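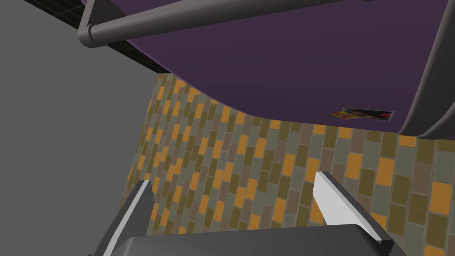

Jisonstead Children's Museum – Workshop Team

Why are so many things hollow?

Go and find a chair with metal legs. Tap one of the legs with a spoon (gently, please, and maybe ask whose chair it is first). Did it go "tinnng"? If so, the leg is probably a tube, with nothing in the middle but air.

I think that's pretty strange. You sit on that chair. Your uncle sits on that chair. Why would anybody hold up an uncle with a leg that's mostly air?

I'm Aniela Olszewski and I run the tinkering tables on the ground floor. Hollow things are my favorite subject in the whole world, so get comfy, because I'm going to go on a bit.

First, bend something

You need a big rubber eraser, the soft kind. Draw straight lines across one long side of it with a pen, like the rungs of a ladder. Now bend the eraser into a frown, with the ends pointing down, and look at your lines.

Along the top of the bend, the lines have spread apart. The rubber up there is being stretched. Along the bottom, the lines have bunched together, so the rubber there is being squeezed. And in the middle, the lines are just about as far apart as they were when you drew them.

So when you bend a thing, the outside parts do most of the work. The top pulls, the bottom pushes, and the stuff in the middle is mostly along for the ride!

Engineers noticed this a long time ago and thought, well, if the middle isn't helping much, let's leave it out. Then you can use the metal you saved to make the whole thing wider. A wide tube is much harder to bend than a skinny solid rod made from the same amount of metal. Same metal, same weight, just moved to a better place.

Look at the gray tube at the top of this page. It's nice and thick, but if it's hollow like most furniture frames, it weighs a lot less than a solid bar that size would. Imagine stacking a whole classroom of chairs made from solid bars. My arms hurt just typing that.

The paper test

You need 2 sheets of ordinary printer paper, some tape, and a few books you don't mind dropping.

Roll the first sheet up as tightly as you can, so it's like a pencil with no hole in the middle. Tape it so it can't unroll. Roll the second sheet around a cardboard toilet paper tube, so it's nice and wide, tape it, and slide the cardboard out.

Stand them both on their ends. The skinny one will probably fall over before you even get a book near it, which tells you something already. Now put a small book on top of the wide one, right in the center. Then another. Keep going until it crumples.

When we tried it at the tinkering tables, Ryszard Gajewski brought in a cookbook with 688 pages and we all thought he was being silly. The paper tube held it! Then he put a dictionary on top of that, a bit crooked, and the whole lot went over and landed on the glue sticks. So put your books on straight. Crooked is no good, because all the weight ends up on one side of the tube.

If you have more paper, try 5 tubes standing together with a tray across the top. Celina Laskowska wants me to say that you shouldn't stand on the tray. Okay, I've said it.

Nature got there first

People didn't come up with tubes. Plants and animals were using them long before there were any people to sit on chairs.

Bamboo is the one I like best. It's a kind of grass, which I still find hard to believe, and some sorts grow taller than a house. A bamboo stem is hollow for most of its length, but every so often there's a little wall across the inside. You can see where the walls are from the outside, because there's a bumpy ring at each one. Those walls stop the stem from getting squashed flat when the wind pushes it over.

Dandelions do it too. Pick one (there are always plenty) and look at the cut end of the stem. It's a drinking straw! Please don't drink through it, though, the juice is horribly bitter and it leaves brown marks on your fingers.

Then there are feathers. The thick end of a feather, the part that goes into the bird, is called the quill, and it's hollow. Lots of birds have hollow bones as well, with tiny crisscross struts inside to hold up the walls. A bird needs bones that are stiff and strong without taking up too much room or getting in the way of flying.

And you? The long bones in your arms and legs are tubes as well. Yours aren't full of air. They're full of a squishy stuff called marrow, and some of your marrow makes new blood cells, all day and all night, even while you're asleep. So your body saved the space in the middle and then moved a factory into it, which I think is very clever.

Where tubes go wrong

If hollow is so good, why not make the walls as thin as paper and the tube as wide as a bucket?

Get a plastic or paper drinking straw and bend it slowly. At first it pushes back. You can feel it being springy. Then all of a sudden it folds in one spot and goes floppy, and after that it's never the same again. That fold is called a kink, and when a tube gives up like this, engineers say it has buckled.

What happened is that the straw stopped being round. When you bend a tube, it gets a bit flatter in the bend, like an egg shape instead of a circle. A flatter tube is easier to bend, so it bends more, so it gets even flatter, and then – fold!

Thicker walls help. So does putting something inside. If you pack a straw full of damp sand and bend it again, you'll find it can go much further before it kinks. (Do this over the sink. I didn't, and I was finding sand in my sandwich bag until August.) People who bend metal pipes sometimes use the same trick, or they slide a long spring inside the pipe to hold its shape while they bend it.

So whoever designs a chair or a bike or a tent pole has to pick. Wide or skinny, thick walls or thin ones. Too thick and it's heavy to carry. Too thin and it kinks when somebody leans back on it, and everybody leans back on it.

Your turn to go hunting

I keep a list on the wall by the tinkering tables where visitors write down the hollow things they've found. We're trying to get to 600. You'd think we'd run out, but people keep coming up with good ones.

Some that are already on the list:

Bike frame
Flagpole
Trombone (does it count? We argued and it counts)
Penne
Umbrella handle, but only some umbrellas
Scaffolding
Porcupine quill – Dariusz Wasilewska looked this one up and it's sort of foamy inside, so it's on there with a question mark
Crutches
The cardboard bit in the wrapping paper

If you find one that's not there, come and add it. Pencils are on a string next to the list. Write your first name if you'd like to, and draw the thing if you don't know how to spell it.

Words I used

Tube: a long shape, usually round, with a hole all the way through it.
Strut: a small bar that holds two parts in place.
Marrow: the soft stuff inside your bones.
Buckle: to fold or crumple suddenly when the load gets too big.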